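19 February 2023

Spent the whole evening on the equipment plan for Brimska and I'm still wide awake, so I may as well write it down. I have a number now! A real one, with things behind it, and a spreadsheet that adds up to the same total twice in a row.

The parts budget for the first half of the year is 707 dollars. That sounds like plenty until the shipping from Dornarport goes in. I had two lists going. The first one, with the better fingers and a full set of spare cables, came to 361 for the gripper side alone. The second came to 342, same fingers, fewer spares. Nineteen dollars apart, and I went back and forth over it for an hour like it was a house. I'm going with 361. A cable is the cheapest thing on the page and the most annoying thing to be without when you've got a free weekend and a working arm.

The rest has to cover the mounting plate, screws, a decent power supply, and whatever I've forgotten (there's always something, last July it was the connectors, and I sat there with a beautiful arm I couldn't plug in). Nituvham has the plate in stock and will cut it to size, so that order goes out first. Fang has a newer controller that I want very badly -- it does everything mine does and it does it quietly -- but it would eat the entire second half of the money and I'd have nothing to bolt it to. It goes on the wish list. Top of the wish list, underlined.

I did the sensible thing before ordering and checked what I already have up close, finger, linkage, bracket, the lot.
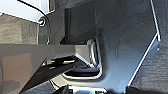
So the order is three sets of fingers, and I'm happy with that. One to use, one to mess around with, one to leave in the bag. I'd love to try gluing different pads on the second set, maybe rubber, maybe that grippy drawer liner from under the forks. It costs next to nothing and I've been thinking about it since breakfast.

Still to do: ask Nituvham if they'll combine the screws with the plate so I only pay shipping once. Measure the bench again, on the left side this time. Move the cable line in the spreadsheet up to where I can see it -- and then leave the spreadsheet alone until the order has gone in.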